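Ticket 73: Viklow eval rollouts, success rate drops in simulation
Opened by Chinyere Bako, 2026-08-20
Project: Bronbridge

Okay, so I'm stuck and I'd love some eyes on this. I'm comparing our new policy (the one with randomized wrist poses in training) against the April baseline. Same house, same tasks, 300 rollouts each. The baseline behaves. The new one does great for a while and then wanders off into nowhere with its fingers open, and it keeps going until the time limit.

Step 1. Check the wrist view
I dumped the wrist frames from a failed run first. Most of what the policy gets is flat dark gray, with the red-rimmed frame and its two little cards squeezed into the lower left corner. Not much to go on!
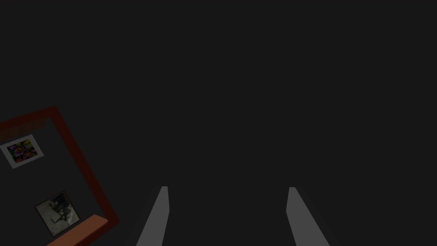
Step 2. Rule out the gripper commands
I replayed the logged actions with the policy switched off and the open and close signals came through fine. Then I started a fresh run near the big wooden cabinet, where there's way more texture and a brass-colored dish to the right. I wanted to know if a busier view would keep it on track.

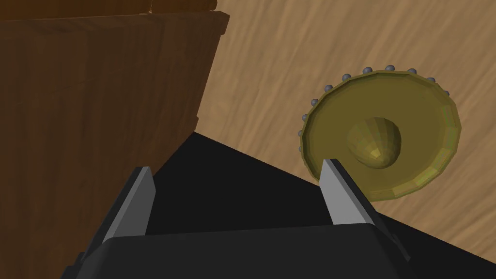 Torunn Engebretsen: Before you blame texture, look at your action chunk length. On Usman we had the same drift with chunks of 110 steps, and cutting them to 15 fixed most of it. Are you also feeding in the external camera, or wrist only?

Ha, wrist only for both policies. Good catch on the chunks though, I'd left mine at 110 (oops). I'm rerunning at 15 now, and I turned on the wider view so I can see the arm, the dresser and the table with the racket on it while I go through the failures.

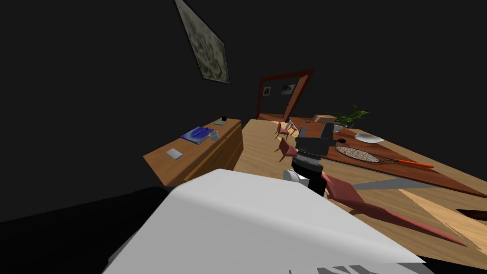
Step 3. Rerun with short chunks
Much better! The long wandering runs are mostly gone, and the ones left all begin with a mostly dark wrist view. So I think there are two problems here and I'd been mashing them into one number.

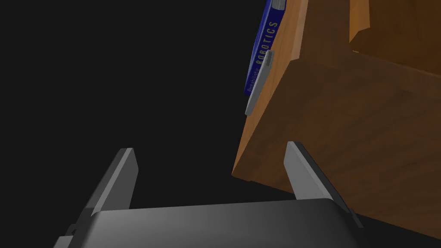
My plan for the paper table is to split results by how much of the wrist view is background at the first step, then report both chunk lengths for each group. I need a rule for the in-between cases. Take a start where the left half is nearly black but the right half has the shelf and the blue ROBOTICS book: I'd call that mixed, and I'd keep it out of the dark group. Torunn, does that match how you did it on Usman? I'm leaving this open until the baseline is rerun at 15 too. Logs are in the Nedus folder.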